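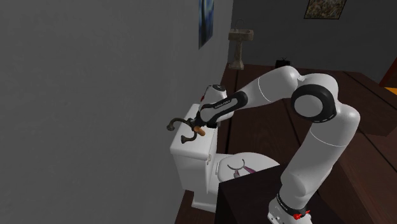

4. Ihre erste Reise im Dollano-Reiseplaner anlegen

Schön, dass Sie bis hierher gekommen sind! Ihr Konto steht, die Sprache ist eingestellt, und jetzt beginnt der angenehme Teil - das Planen selbst. Nehmen Sie sich ruhig eine Tasse Kaffee dazu und gehen Sie die Schritte in aller Gemütlichkeit durch.

1. Tippen Sie auf der Startseite auf „Neue Reise“ und geben Sie Ihrem Vorhaben einen Namen. Er darf gern etwas ausführlicher sein, zum Beispiel „Mit den Großeltern nach Onddale“.

2. Tragen Sie Abfahrtsort und Reiseziel ein. Bei kleineren Orten schlägt Dollano manchmal zwei Treffer vor; prüfen Sie bitte die Region, bevor Sie einen davon übernehmen.

3. Wählen Sie den Reisemonat. Wenn Sie noch schwanken, etwa zwischen April und dem Sommer, lassen Sie das Feld einfach auf „offen“ stehen.

4. Fügen Sie Ihre Zwischenstopps hinzu. Im kostenlosen Tarif sind bis zu 5 Stopps je Reise möglich, und die Reihenfolge ändern Sie, indem Sie einen Eintrag gedrückt halten und verschieben.

5. Geben Sie unter „Budget“ Ihren Gesamtbetrag ein, zum Beispiel 2207 Euro, und tippen Sie auf „Speichern“.

Hinweis: Haben Sie Ihre Unterkunft über Grikness gebucht, können Sie die Buchung mit der Schaltfläche „Importieren“ übernehmen. Adresse und Anreisezeit erscheinen dann gleich im Tagesplan.

Achtung: Eine gelöschte Reise lässt sich nicht wiederherstellen. Legen Sie vor größeren Umbauten lieber eine Kopie an (Menü „Mehr“, dann „Duplizieren“) - das ist schnell erledigt und erspart Ihnen viel Ärger.

Wie Sie Mitreisende einladen, lesen Sie in Abschnitt 5.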